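Forum > Waste & Resource Recovery > Kerbside and Office Streams
Thread: Cups, sleeves and bottle labels: what is the right split at the bench?

fennelgate
Setting up a sorting station for a tea room that serves two floors. The contractor is Brundia and their acceptance sheet runs to one page. It covers bottles and cans clearly and cups hardly at all. It says "rigid plastics, empty, no composites". Our disposable cups come with a corrugated sleeve on the outside and a plastic cup inside. Is the assembled article a composite under that wording, or two materials that happen to be touching?

Bin capacity is not the constraint. I have three 200 L bins and one slimline. I want a rule that fits on a label above each lid.

ottermark
Depends on whether the sleeve is bonded. If it slides off with hand pressure it's two items. If it's glued it's a composite and goes to general waste unless your contractor says otherwise in writing. Test: hold the rim, twist the sleeve. If the sleeve rotates, separate it. If it tears, it was glued.

Flute direction tells you nothing about the glue, before anyone brings that up.

k_lindqvist_bins
Agree with the twist test. I'd add that a ribbed sleeve with heavy colour through it should not be assumed to be paper. Some ribbed sleeves are foamed or film-faced. Tear a corner and look at the edge. Fibre means paper stream. A clean stretched edge means film, and it's out.

fennelgate
Twisted six from the sleeve of stock. Four rotated, two didn't move. Same carton, same part number (3473).

ottermark
Then treat the part number as glued. You can't ask people to test each cup at the bin.

saltbush_ledger
Disagree. Throwing the whole article because a third of the sample was stuck gives away the sleeve fraction for no reason. At our Birkullow site we put a small tub beside the bins for sleeves and let people pull them if they come off. If they don't come off, the cup goes to general. Compliance was fine. It's a two-second action.

ottermark
Compliance was fine on your site because you had a person emptying it who cared. Six cups is also not a sample. What was the contamination figure?

saltbush_ledger
Never measured on the sleeve tub. On the rigid plastics bin, two rejected lifts over the trial, both for liquid and neither for sleeves.

k_lindqvist_bins
Liquid is the usual answer. I've audited a few tea rooms and the sleeve argument takes up most of the meeting while the actual rejections come from residual drink. A cup with 20 mL left in it looks empty from the side if the wall is opaque. You have to look straight down into it. Multiply by a bin and you've wetted all the fibre underneath.

fennelgate
What do you do about it? There's a sink but it's four metres from the bins and round a corner.

k_lindqvist_bins
Put a tip-out bucket with a strainer lid on the bench, ahead of the first bin in walking order. Bucket first, bins second. Moffat do a strainer lid that fits a standard pail. Any coarse mesh will do the job if you're handy. Empty it daily. If you leave it over a weekend you will be told about it.

tarn_and_gravel
Bucket yes, but keep it small. We ran a big one and it was too heavy to carry to the sink without slopping, so it didn't get carried. Nine litres is plenty.

Separate question for the OP: are you separating reusables from disposables? A plain moulded cup with no marking is hard to call at a glance, and ours were going out with the rubbish at a steady rate until we gave them their own crate. Replaced 400 of them in one financial year across the campus.

fennelgate
Good point, hadn't allowed for it. There are unmarked plastic cups in the cupboard and I'd assumed people knew they were to be washed. Crate goes on the list.

Next one. Bottles. Do labels come off?

saltbush_ledger
No. Leave the label on, empty the bottle, lid per contractor instruction. Sorting plants deal with labels. A wraparound band is the easiest kind for them. And if you're in a deposit state the barcode has to be readable or you lose the refund, so peeling it is costing you money.

ottermark
On that we agree. One qualification: a full-height shrink sleeve in a dark colour can fool the optical sorter, since it reads the sleeve and not the bottle under it. A band around the middle leaves enough clear wall showing. So the rule is band stays on, full sleeve comes off.

tarn_and_gravel
That's two rules for bottles. People will follow one.

ottermark
Then "label stays on" and accept the loss on the full sleeves.

fennelgate
Right. 

Sleeved cup, plain cup, bottle, in that order.
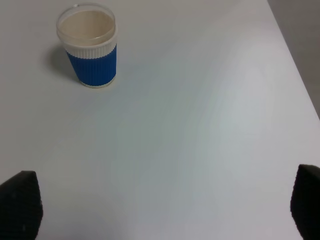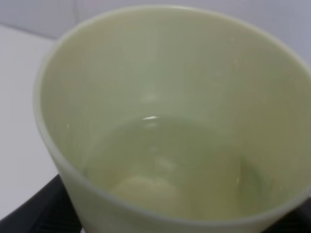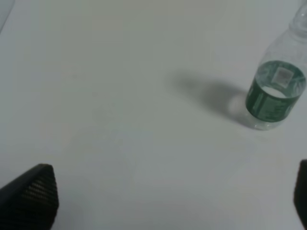
Draft label text as it stands:

Bucket: all liquid, every cup and bottle, before anything else.
Crate: plain cups, to be washed.
Bin 1: bottles, empty, label on.
Bin 2: cup sleeves if they slide off, plus clean paper.
Bin 3: everything else, including cups with stuck sleeves.

The slimline takes cans. Bare disposable cups after the sleeve is off I've put in Bin 1 pending an answer from Brundia on the resin.

k_lindqvist_bins
Don't put the bare cups in Bin 1 pending anything. Put them in Bin 3 and promote them once you have the answer. Going the other way means retraining everyone after they've learned it.

Also "if they slide off" will be read as "if you feel like it". Try "pull once".

saltbush_ledger
"Pull once" is good. I'm stealing that for Birkullow.

ottermark
I still think Bin 2 will come back with half-torn sleeves and a bit of cup attached. Check it after a fortnight and weigh the rejects. If it's under five per cent by mass I'll withdraw the objection.

tarn_and_gravel
What are you using for the labels? The laminated paper ones above our sink curled inside a month. We went to Dristora vinyl and those have stayed flat, but the adhesive doesn't like powdercoat, so clean the lid with metho first.

fennelgate
Lids are powdercoat. Will wipe them down and fix the labels to the wall behind if they lift. Bare cups moved to Bin 3, wording changed to "pull once". Bucket is ordered, nine litre. I'll post the reject weights for Bin 2 when I have two weeks of them.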